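README for the Rendurthorpe finger comparison, second round

What's in the folder

Recordings and notes from a bench comparison of two finger designs for parallel grippers. One is the blue ribbed finger we now call the ladder. The other is the flat rubber-faced finger that came with the arms, called the slab, mostly by people who have had to clean it. There are 209 attempts in all. The first round isn't included, as it was run with a mounting screw working its way out, and it told us a good deal about the screw.

All the pictures in this README show the ladder finger. Slab recordings are in the folder named slab, which took us longer to agree on than you might think.

The question

Goel is our pick-and-sort project for two arms at one table. It handles everyday things: drinks cans, paper cups, bowls, small odds and ends. The slab finger does well on boxes and poorly on anything round. The ladder finger is meant to give a little and wrap itself round whatever it meets. We wanted to know whether that was worth the extra width, and whether the wrist camera could still see anything useful with so much blue plastic in the way.
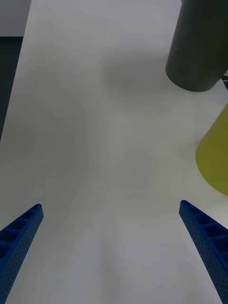
Wrist view first, then, as it caused the most argument. The slab is thin and stays out of the picture. The ladder takes up both bottom corners even when fully open, and the more it closes the more it takes. The Allwood controller doesn't care, since it only gets joint positions and gripper width. The vision side cares a great deal. We tried masking out the fingers, found that the mask also removed the object whenever it mattered, and went back to leaving them in. If you train on these recordings, please don't mask. If you must mask, please don't write to us about the results.

How an attempt works

An attempt begins with the gripper open above the table and ends when the object is let go, dropped, or given up on. Giving up is allowed after 15 seconds without a grip. The person driving the arm is told which object to pick up and where to put it, and nothing else. Objects are put back by hand between attempts – near enough to where they were, but never exactly. We thought about marking positions on the table and decided that a sorter which needs marks is a sorter we'd have to follow about with a pen.

Closing force is set in the controller and is the same for both fingers within a session. The number in the settings file is in the controller's own units, which match nothing else we own.

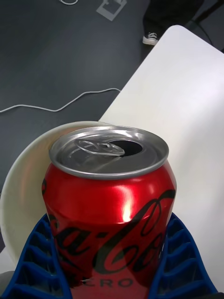 Cans are the hard case for the slab. It touches along a thin line on each side, and any tilt of the wrist turns into a slow roll. The usual cure is to squeeze harder, and the usual result is a can with a waist. With the ladder the ribs bend and the contact spreads, so the driver can get away with a worse approach. Drivers noticed this quickly and their approaches became worse. Bear that in mind before reading too much into the success figures: people were careful with the slab and casual with the ladder, and we can't take that back out.

Labels

Each attempt has one label: placed, dropped, missed or abandoned. Dropped means it left the gripper before the driver meant it to, even if it landed in the right spot. There was some feeling about this rule. An attempt that landed well by luck has the word lucky in its notes column and counts as dropped all the same.

Of the full set, 83 attempts have been checked by a second person. The rest carry whatever the driver typed at the time, so treat labels from late afternoon with suspicion.

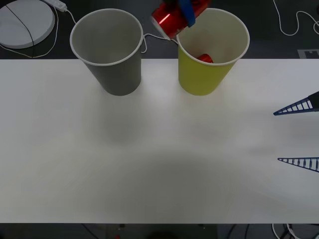 Placing is where the fixed camera earns its keep. From the wrist, the view of a target is easily lost behind whatever is being carried, and a driver relying on that camera alone is going mostly on memory. The side view shows what the wrist can't: how far the can is tipped, which way its silver-rimmed end is pointing, and that the yellow-green cup under it already has something red and shiny inside. Use both streams for anything to do with placing. The timestamps line up to within 2 frames, apart from the sessions listed in drift.txt.

Known problems

The ladder casts soft shadows on a white table, and our first detector was very fond of them. It would report a low grey object and send the arm off to fetch it. Later recordings have the same shadows, as we changed the detector and left the lights alone.

Finger width is reported at the base. On the slab that's the width at the tip too. On the ladder it isn't once anything is being gripped, and we have no sensor that would tell you the difference.

The second arm is sometimes in shot and sometimes not. It has its own log file, even when it did nothing.

Cables on the floor move between sessions. Don't use them as landmarks. Somebody's model did.

Using it

Free for research and teaching. Cite it as the Cukirham grip set, round two. The name comes from an earlier project and is printed on too many labels to change. The drawings for the ladder finger are in the parts folder, along with the thicker-ribbed version, which prints well and grips like a pair of rulers.

Corrections to labels are welcome. Send the attempt number, the label you think it should have and the time in the recording where we went wrong.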